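Felt flowers and a very patient cushion

Jul 16, 2020

So the cushion is finally under way! I bought the charcoal fabric back in June from Tzanetos, the little remnant shop in Dunstead, with absolutely no plan for it (20 minutes of stroking it at the counter and that was that). It's got that velvety feel that shows every bit of fluff, so of course I decided to put something pale on it.

I'd wanted daisies to begin with, but my daisies always end up looking like cogs. Four petals, I decided, and pointy ones, a bit like the dogwood that hangs over next door's wall. I drew the template freehand on the back of an envelope and didn't measure a thing, and I like the flowers much better when they're a bit wonky.

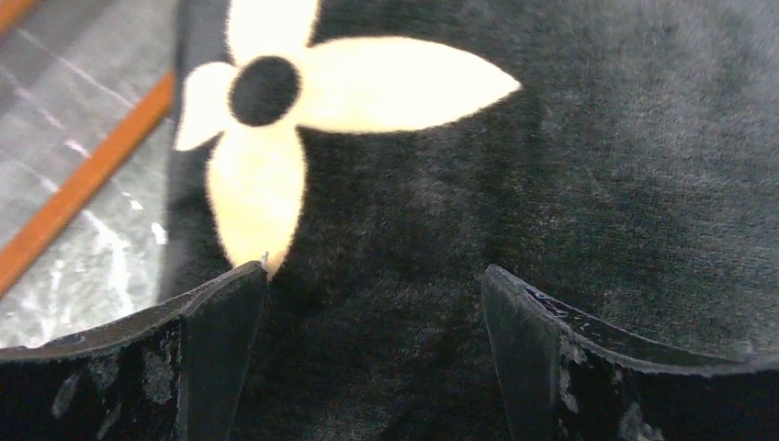 Cream petals, black middle, trying out a spot on the charcoal.

I've moved the flowers about more times than I care to admit. A tidy row looked like wallpaper, and a big clump in one corner looked as if I'd run out of puff. What I've settled on is one largish flower off to the side with its longest petal pointing in towards the middle, and then 2 smaller ones lower down - if I can face cutting them.

Next job is the stitching. I've got a reel of Pruvari thread that's nearly the right cream, and I'm going to do tiny overhand stitches round the petals and a ring of black round the centre. No glue this time! My last glued effort went crispy and I've never quite forgiven it.

Back panel after that, then the zip, which I'm already dreading. If anyone has a good way of stopping velvety fabric creeping about under the machine foot, please do leave me a comment.

Ema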